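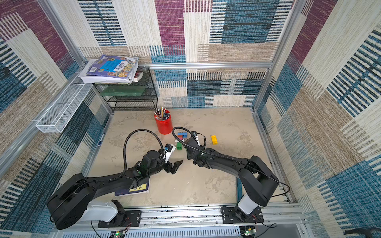

Wire mesh shelf with books and papers on top, against a patchwork wall covering.

Handout 4: Listening to the Narrator

Documentary Film and Television, Monday section

Welcome back, everybody. Last time we spent most of our two hours on interviews, and I know a few of you left with the feeling that a documentary is mostly a matter of getting the right person to sit down and talk. I have a lot of sympathy for that view (I held it myself for years), but this week I'd like us to turn our ears toward the voice that doesn't belong to anybody on screen. We call it narration, or voice-over, or sometimes just "the read," and it does a great deal more work than it gets credit for.

Please read this through before class, with a pencil if you still own one. The exercise at the end is due at the start of the session.

1. Where the voice comes from

The oldest habit in television documentary is the all-knowing narrator, who has no name in the story, never coughs, and seems to have been everywhere. When people complain that narration is bossy, this is usually the voice they have in mind. It can be bossy, certainly. It can also be a great kindness to a viewer who sat down ten minutes late with a plate of supper and needs to know which country we're in.

Next to that we have the filmmaker's own voice, recorded by the person who made the film and often written in the first person. It tends to be less polished, and audiences forgive it a lot. Its danger is that the film slowly becomes a film about making the film. Sometimes that is wonderful! More often, by the second half, you find yourself wishing you could get back to the river, or the orchestra, or whatever it was you came for.

Then there is the borrowed voice: an actor reading letters or a diary. I'd like you to listen for how the reader handles the punctuation of somebody who wasn't writing to be heard. A good reader leaves the odd rhythms alone.

And of course plenty of films have no narrator at all. They still tell you what to think, mind you. They do it with cutting and music and the order of the interviews, and we'll come back to that in the March sessions.

2. Our main example: Khondokar

We will watch the opening of Khondokar, the ferry-town film, twice. The first time we'll watch it as it was broadcast. The second time I'll turn off the narration track and leave only the location sound and music, so you can feel what goes missing.

A little background. Khondokar was made for a regional arts series called Climon, which had a fixed slot, a fixed length and a fixed idea of its audience. The finished narration script runs to 1,313 words, and that is short for a film of its length. The first draft was 2,000 words, so a good third of it went. I have put both versions in the course folder, and I'd love you to lay them side by side.

Look especially at the opening paragraph. In the draft, the narrator tells us it is early, that the boats are waiting, and that the town depends on them. In the broadcast version the first line is simply a time, "Five in the morning," and then we hear engines for a good long while before anyone speaks again. The information about the town has moved to an interview several minutes later, where a woman selling tea says it far better than the script did.

You may disagree with some of the cuts. I do. There's a lovely sentence in the draft about the sound the ropes make, and I have never quite forgiven the edit for losing it. But try to work out why it went before you decide to put it back. (Hint: listen to what the sound mix is doing at that moment.)

3. A second example, for contrast: Skomier

Skomier is an island film with a first-person voice, and it is chatty from beginning to end. If Khondokar leaves you wanting more help, Skomier may leave you wanting a bit less. I'm fond of it all the same. Pay attention to the tense. The narrator talks in the present until the storm, then slips into the past and stays there, and most people don't notice until it's pointed out.

Some things to jot down while you listen:

When does the voice tell you something you could already see?
When does it tell you something the picture couldn't show?
Does it ever contradict a person on screen, and whose side do you take?
How long is the longest stretch with no voice at all?

4. Practical notes on writing narration

Write for breath. Read every line out loud, standing up, at the speed you would really speak it. If you run out of air, the narrator will too.

Write late. It's very tempting to draft the whole script before you have a cut, and a rough guide track is fine, but the final words ought to be fitted to the pictures you truly have.

Keep your numbers few. A viewer can't look back up the page. If a ferry carries 100 passengers, say so once and let it rest.

Leave the adjectives to the camera where you can. "The beautiful harbor" is a phrase that starts an argument with anybody who doesn't find it beautiful.

Mark your pauses. In our scripts a single slash is a short pause and a double slash means wait for the picture. Please use the same system, as it makes reading one another's pages so much easier.

5. Terms for this week

Guide track: a temporary recording of the narration, usually by whoever in the edit room has the least to do, used for timing.

Wall-to-wall: narration with hardly any gaps. Rarely a compliment.

Ducking: lowering music or location sound underneath a voice.

Pickup: a line recorded again after the main session, often because a fact changed.

6. Exercise

Take the two-minute market sequence in the course folder. It has clean location sound and no voice. Write narration for it in no more than 111 words, including any title you give it. Then write a second version at half that length. Bring both, printed, with your pauses marked, and be ready to read one of them aloud over the picture.

If you'd like to record yours ahead of time, the small sound room can be booked through Orkeo under the course code. Headphones are in the drawer. Please put them back with the cable coiled, and leave the microphone stand at whatever height you found it.

Reading for next time: the chapter on archive footage, up to the section on licensing. You can skip the tables.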